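Notes on moving a Flestance app's launch screen over to the Itow target. Wrote this while doing it, so order matters.

**Before you start**

- Flestance project builds clean on the old target
- Itow plugin installed, restart the editor after
- a backup. Do it.

**1. Turn off the old splash**

Open `project.settings`, find the `launch` block, set `legacySplash` to `false`. Don't delete the block, the importer still reads it and will stop with error 619 if its missing. Kamala Amin lost an afternoon to that one.

**2. Add the new images**

Make a folder called `Launch` at the top level. Not inside `Assets`. Two PNGs, one portrait, one landscape, same base name:

```
Launch/start-port.png
Launch/start-land.png
```

No transparency. Lowercase names only, the device build is case sensitive even when your desktop isn't.

The demo project uses a full-bleed photo for the landscape one. Keep logos and text out of the outer 58 pixels on each side, they get clipped on narrow screens.
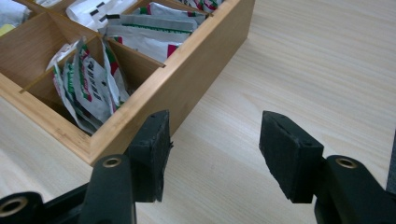
*Tea box.*

**3. Point the config at them**

```
launch = {
 image = "start",
 minTime = 60,
 fade = true
}
```

`minTime` is in frames, not milliseconds. Leave off the `-port` / `-land` part and the extension, Itow adds those. If you type the full file name you get a black screen and no warning in the log.

**4. Clean and rebuild**

Build > Clean, then Build > Device. A plain rebuild keeps the cached splash. Uninstall the app from the phone too, the OS holds its own copy.

**5. Check rotation**

Start it upright, close it, start it sideways. If the same image shows both times, check `orientation` in the manifest, it probaly says `portrait` only.

**Known problems**

- Fade flickers on plugin version 4. Set `fade = false` for now. Muthu Bangera has a patch, not merged yet.
- Velix analytics: start it after the `launchDone` event or it eats the first frame.
- Simulator ignores `minTime`. Test on a real device.

Status bar color next, still working on that part.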